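Kellholm Supporters Board > Transfers > Ponce to Broteck, release clause

northbank27
Posted August 2018
The clause in the Ponce deal is reported as 7 million. It applies only if Kellholm finish outside the top 6. Prondier have the same wording in their contracts and lost two fullbacks to it in May.

marl_end
Wrong on one point. The Prondier clauses were tied to European qualification. League position was never mentioned.

northbank27
Same effect in practice. Sixth place got you into Europe that season.

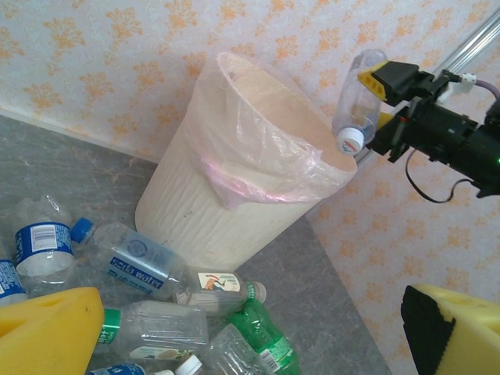 Wastebasket with liner, floral wallpaper behind.

offside_trap
It's a different effect if a cup winner takes the last spot. Then you finish sixth, miss Europe, and the clause is live. I would want to read the text before pricing Ponce at 7.

marl_end
Agreed. Broteck also pay in installments. Their last 2 signings were spread over three years, and a clause normally requires the full sum up front.

northbank27
Normally, but the clubs can agree to other terms. I still expect him to go. He has one year left and Kellholm have no second left back under contract.

offside_trap
That is a reason to keep him. Replacement cost is above the clause.

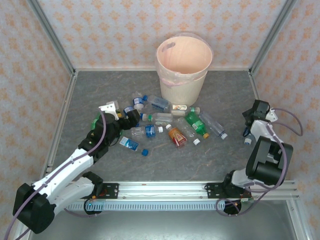
Can Kellholm refuse a bid that meets the clause?
Once the full amount is offered on the stated terms, the club must let the player talk, and the decision is his.

marl_end
Then it comes down to wages. Broteck pay more.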